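Arithmetic sequence

An arithmetic sequence is an ordered list of numbers in which each term after the first is found by adding the same fixed number to the term before it. The fixed number is called the common difference and is usually written d. The first term is written a(1), and the term in position n is written a(n). The list 3, 7, 11, 15 is arithmetic with d = 4. The common difference may be positive, negative or zero.

General term

Reaching position n from position 1 takes n - 1 steps, each of size d. The general term is therefore

a(n) = a(1) + (n - 1)d

For a sequence with first term 20 and common difference 7, the term in position 30 is 20 + 29 × 7 = 223. The same formula can be solved for n to test whether a given number belongs to the sequence. The number is a term only if the result is a positive whole number. 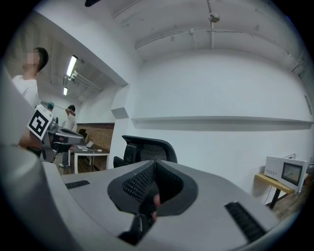

Is 500 a term of the sequence that starts at 20 and goes up by 7?

Setting 20 + 7(n - 1) = 500 gives n - 1 = 480/7. This is not a whole number, so 500 is skipped. The nearest terms are 496 and 503.

Relation to linear functions

Plotted against position, the terms of an arithmetic sequence lie on a straight line with slope d. The graph consists of separate points, as n takes only whole values. The line meets the vertical axis at a(1) - d, a value sometimes called the zeroth term. School texts differ on whether to introduce it. The Furngate workbooks by Khrystyna-Mariia Prokopenko use it from the first chapter, while the Amerine series leaves it out and works only from a(1).

Sum of terms

The sum of the first n terms, called an arithmetic series, equals the number of terms multiplied by the average of the first and last:

S(n) = n(a(1) + a(n))/2

The formula follows from writing the sum forward and backward and adding the two lines - every vertical pair has the same total. The whole numbers from 1 to 1000 add up to 1000 × 1001/2 = 500,500.

See also: Geometric sequence; Linear function; Triangular number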